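The Blue Cup

When my grandmother's house was sold, each of us could take two things from the kitchen. My cousins took the copper pots and the good knives. I took a dish rack and a light blue cup, and they laughed a little, because at the market in Ireter such a cup costs 3 coins.

She drank from it every morning, standing, before the rest of us woke up. After that she washed it and laid it down on its side. It was never put with the mouth down as other people do. She said that a cup must breathe. I believed this until I was almost grown.

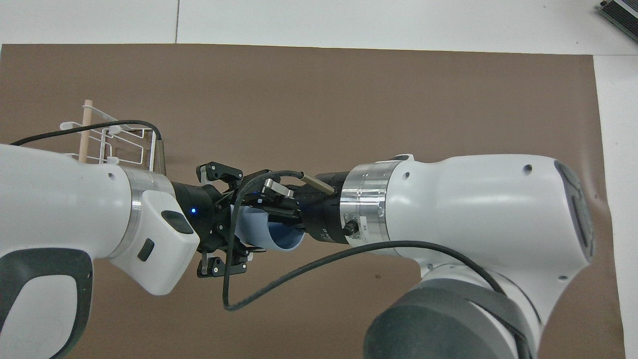 The blue cup and the white rack, on the brown mat.

I live now at Elleo Street 189, on the top floor, and the kitchen is smaller than hers. In the first winter I used the cup only for pencils. I was afraid to break it. Then one January morning all my other cups were dirty, and I filled it with coffee and stood at the window. The snow was falling on the roofs. I drank slowly — the coffee was too strong, I still make it too strong — and for some minutes I did not feel that I was in a foreign town.

My cousin called in the evening. She asked if I wanted one of the copper pots, she had no place for them. I said no, thank you. The water was running and I had the cup in my hand.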